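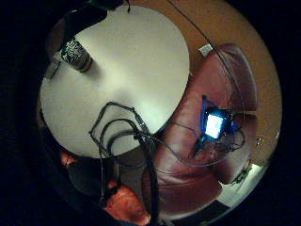
Untangling a pile of cables on a small table (and keeping it that way)

Quick one from me, got to be out the door by 4. Same method I use in the lounge corner at work, two armchairs and one round table and never enough surface for anybody's coffee.

What you need
Velcro ties, the cut-to-length kind. I buy the Nivoven roll, any will do.
Masking tape and a pen.
A shallow box or tray.
30 minutes. Less if you don't stop to answer messages.

Step 1. Clear everything that isn't a cable
Cups and cans first. Onto the floor, a shelf, wherever. I've knocked a drink across a power strip exactly once and that was plenty.

Step 2. Shut down and unplug
Save your work, turn things off, then unplug at the wall end. If something is still joined to a device on the chair, undo the device end too. Don't pull by the wire. Hold the plug.

Step 3. Label before you untangle
Everybody skips this. Bit of tape folded over each end, write what it goes to. Black cables all look the same once they're loose. My labels are ugly and say stuff like "MONITOR no the other one". Fine.

Step 4. Work from the plugs in
Find a loose end. Follow it back through the loops and feed it out, don't yank. If you hit a knot, push slack into it from both sides till it opens up. Thick plugs get stuck in small loops so do those first, thin wires last. Lay each one flat along the rim as it comes free.

Step 5. Coil
Big loose loops, hand width or a bit more. Let the cable turn the way it wants to. Wrapping tight round your elbow puts a twist in it and you'll be back at step 4 next month. One tie per coil, snug but not crushing.

Step 6. Sort
Using it today, stays out. Using it this week, goes in the tray. No idea what it is, goes in a bag with the month on it. Mine says September. If you haven't opened the bag by spring you know what to do.

Step 7. Put back only what you need
Run the cables off one side of the table, the side away from where people walk. Tie them together where they go over the edge. Leave slack so a chair can move without dragging the lot.

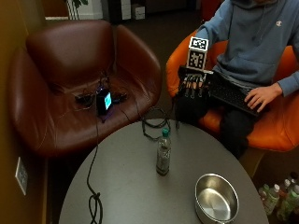 Seating matters more than ties do, in my opinion. Work out who sits where before you route anything. With a keyboard on your lap, like in the orange armchair, the tabletop isn't doing much for typing, so save it for the stuff that has to sit flat. The brown leather chair makes a decent second seat, just keep wires out of the gap beside the backrest, they slide down and you wont see them again. If the keyboard has a cord, bring it round the outside of the armrest, not under your knees.

Step 8. Wipe the table
Damp cloth, dry cloth. Do it while the cables are off, obviosly I've put this in the wrong place, do it before step 7.

Upkeep
2 minutes at the end of the day. Coil, tie, tray. Check the tape labels now and then, the pen rubs off.

More of these on the Plastska page whenever I get to them, drawer dividers are next.

Natália Skála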